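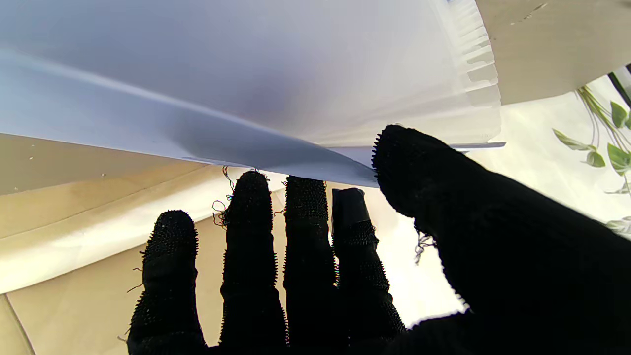 1 min read

README — Bura hand, glove and wrist camera care
Maintained by Sum-yee Siu. Last change 9 Feb 2024

The Bura cell has one five-finger hand, used for paper tasks: sheets, lined paper, kraft bags. The hand wears a knitted black glove. The yarn grips paper well, but it frays, first at the base of the fingers and near the palm.

Before each session
Cut the loose threads with small scissors. Do not pull them, the knit will open. Check that every fingertip sits straight in its cover, then run the open and close routine 13 times with no object. 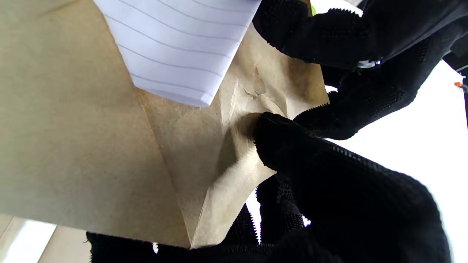

Grip force for bags is set to 60 in the Rolell panel. With 200 the paper tears. If you change the glove, set the zero position again, as a new one is tighter and the fingers stop early.

Every 2000 grasps, take the glove off and look at the joint screws. Chi-keung Siu keeps the driver and the spare gloves in the Plirnport drawer — please write in the log when you take the last one.

Known problem: strong side light makes the fingers very dark in the wrist view. Exposure is still on automatic.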